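Stillis 48: changes to returns handling and store transfers

Stillis 48 is now available to all hosted customers. Sites that run the software on their own servers can download the installer from the customer area. The database upgrade runs on first start and locks the stock tables while it works, so start it after the last till has been closed. On a database with 3000 active styles our test upgrade finished in 48 minutes. Larger catalogs take longer, and the time depends mostly on how many years of movement records are kept.

Returns without a receipt

Until now a return without a receipt was booked at the current selling price. From this release the system looks up the lowest price at which that size and color was sold in the past 80 days and offers that amount as the default. A supervisor can override it, and the override is written to the till log with the reason code. Stores that prefer the old behavior can set Return Basis to Current in the store profile. The setting is per store, not per till.

If the style was never sold in the store where it is being returned, the lookup covers the whole company. This requires the nightly sales merge to have run. When the merge is more than 2 days old, the till shows a yellow notice and falls back to the current price.

Transfers between stores

A transfer now has three states: picked, sent and received. Goods in the sent state belong to neither store for counting purposes and appear on a separate line in the stock value report. Customers with their own reports should check any query that adds up store quantities, as the total will be lower than before while goods are on the road.

Partial receipts are allowed. If a carton arrives short, receive what is there and leave the transfer open. Open transfers older than the limit in the store profile are listed on the manager's start screen. The limit is blank after the upgrade and the list stays empty until a value is entered.

Size curves

The Wotel import module reads size curves from supplier files again. Half sizes in footwear were being rounded down in the previous version, which put both 8 and 8.5 in the same column. Curves imported with that version are not corrected by the upgrade – delete them and import the supplier file again. Apparel curves were not affected.
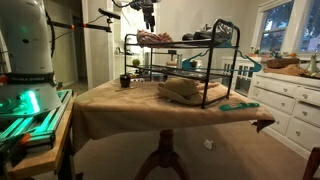

Two-tier shoe rack on a cloth-covered table.

Label printing

Brunet label layouts can now carry a second price field for markdowns. The field prints only when a markdown is active on the date of printing. Existing layouts are left as they are. To add the field, open the layout, choose Insert Price and select Markdown as the source.

Known issues

Reprinting a transfer slip from the archive shows the current store address, even if the store has moved. The color filter in the reorder screen ignores colors with a slash in the name. Both will be fixed in the next maintenance release.

Support for version 46 ends in September. The Tulstead support desk will still answer questions about moving off it after that, but no more patches will be issued.

Posted March 3, 2022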